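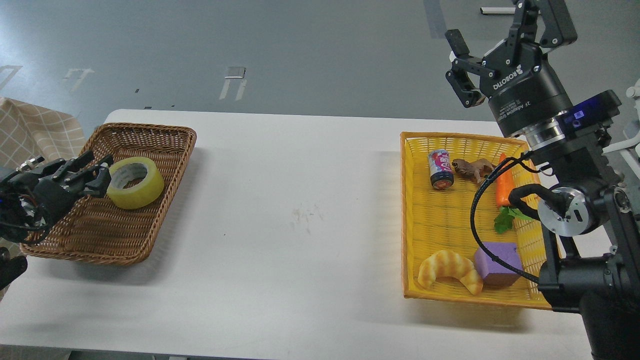

I bought 2 cans of wipe-on wax from Davilik last May and I'm still on the first one (a little goes a LONG way!). Rub it on sticky drawer runners with an old sock, leave it 20 minutes, then buff.

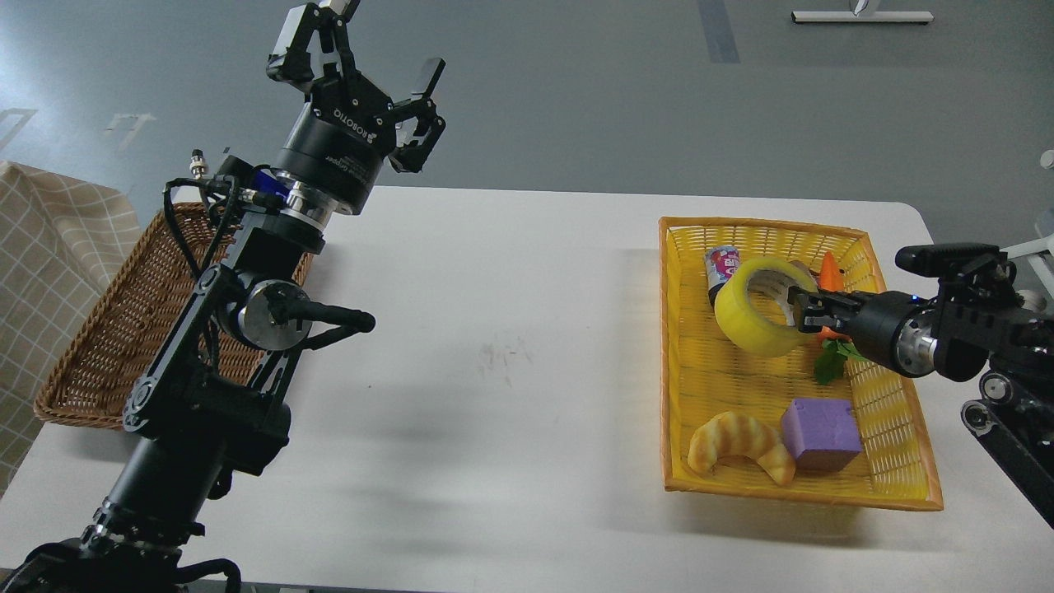 Smudgy white tabletops drive me nuts, so mine gets a warm cloth with a drop of dish soap every night. Crumbs go first, always! I keep my cloths in a brown wicker basket like the one on the left, and it lets them air out much better than my old plastic tub did.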